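Opinion
Home | Benches | Opinion | Archive | Contact

Stop comparing grippers by payload

By Gisela Navarrete

Print this page | E-mail this article | 14 comments

Every gripper data sheet I have been sent this year leads with payload and stroke. Neither figure has helped me choose one.

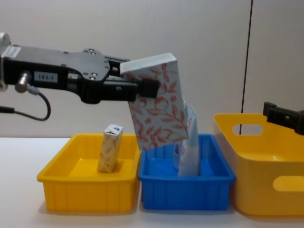

Payload is measured on a steel block, gripped square, with clean pads and the wrist still. Stroke is measured with nothing between the fingers at all. Both are honest measurements, and a buyer who handles steel blocks should read them with care. Most of the people who ask me for advice handle cartons, tissue boxes and paper packets, and those fail in other ways. A tissue box weighs very little. What matters is how far its side gives before the pad stops sliding, and how much the box swings when it is held near one end.

Our own comparison at Flisside set two parallel grippers against each other, the Willura and the Ghoneim, on the same pair of arms with the same controller. The task was dull by design: move light packaged goods between shallow trays and a deeper basket. We ran 1,392 picks. On payload the Ghoneim is the stronger unit by a wide margin. On this task it was the worse one, and the reason had nothing to do with strength. Its lowest force setting was still too high for thin card. It dented the box, the dent changed the contact area, and the box then rotated about the pads during the move.

The Willura dropped more items at the start of the trial. Most of those drops went away when we changed the pads. I think this is the most useful result we have, and it is the one that gets the least attention when I present it. Swapping pads takes a few minutes with a small driver. Swapping a gripper means a new flange, new cabling, a new tool definition and a day of calibration. Buyers should be told to try three pad materials before they try a second gripper. Suppliers have little reason to say so.

Samah Metwally, who wrote the control code for the trial, disagrees with me on part of this. Her view is that pads hide a control problem. If the controller closed to a measured force instead of a set position, she argues, the pad material would matter far less. She may be right for rigid goods. For a half-empty carton I doubt it, as the force reading on a soft wall rises so slowly that the fingers have travelled several millimetres before the threshold is reached. We logged 147 grasps in force mode and the item was visibly deformed in 24 of them. Samah reads that as a tuning fault. I read it as a limit of the sensor, which sits behind the finger and well away from the contact. We have not settled it.

Approach geometry deserves more space than it gets. A wide gripper body is harmless over a shallow tray and a nuisance over a deep basket, where the rim decides the angle of entry. With two arms working over one row of containers, the body of each also takes room from the other. I would like to see every data sheet carry a plain outline drawing of the gripper at full opening, with the cable and connector included. Connectors are nearly always left off. On a side-exit design the cable loop can add more to the working width than the fingers do, and it is the part most likely to catch on a rim.

Repeatability is the other number I distrust. It is quoted for the bare fingers. Once an object is held, the figure that counts is how repeatable the object's pose is, and on a tilted box that is worse by an order of magnitude. Gerwood, to their credit, now publish a held-object figure for one of their models. It looks poor beside the usual claims, and I suspect it has cost them sales.

What I would ask for is modest — a common set of household packages, a fixed pair of container depths, and a count of placed, dropped, rotated and crushed. Crushed and rotated should be scored apart from dropped. A box that arrives at the wrong angle counts as a success in most published trials, and anyone who has to stack the next box on top of it will not agree.

We will repeat the trial in December with a third gripper and with the wrist camera moved further back. The pad results will be reported first this time.

511 shares | Print this page | E-mail this article

Previous | Next | Back to Opinion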